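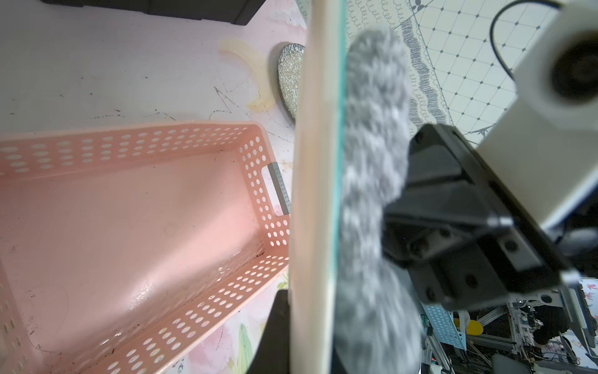 The water in Gelow comes out of the ground hard and stays that way. When we moved in I took the utility's annual number at face value and set the softener to match it. By January the kettle had a crust again and the shower door had gone cloudy, so I started logging.

The softener is a Gronel single-tank unit, bought used with the house. It meters flow and regenerates when a set volume has passed through the resin. The volume is something you enter yourself, in gallons, and the previous owners had left it at 3514. I have no idea where that number came from. It is oddly precise for a setting most people round to the nearest hundred.

My method was simple. I drew a 100 mL sample from the cold tap in the kitchen before anyone else was up, titrated it with a Plarno drop kit, and wrote down the meter reading. One drop equals one grain of hardness with that kit if you use the small tube. With the large sample you need the dilute reagent and a bit of arithmetic, but the resolution is much better and the endpoint is easier to call. The color goes from wine red through a muddy purple to blue. I stop at the first blue that holds for a slow count of ten.

For the first part of a cycle the reading stayed under one grain. Then it climbed, slowly at first and then fast, well before the unit regenerated. The last 957 gallons of the cycle were coming through more or less untreated. That explained the kettle.

There are two ways to deal with this. You can raise the salt dose and recover more of the resin's capacity, or you can shorten the cycle and leave the dose alone. The first uses more salt per grain removed, and the curve gets worse the higher you go. I shortened the cycle. Regeneration now runs roughly every 7 days at 2 a.m., and the morning sample has stayed flat through the whole cycle.

One complication: the brine draw was weak. The injector screen had a film of fine grit on it — the same tan stuff that collects in the faucet aerators — and cleaning it cut the draw time noticeably. I should have done that before touching any settings, as it muddies the comparison. I'm repeating the log with the clean screen now.

A sediment filter ahead of the softener is next. The hardware store on Xolalpa Street stocks housings in the right thread, but only with the short cartridge, and I want the long one for the pressure drop.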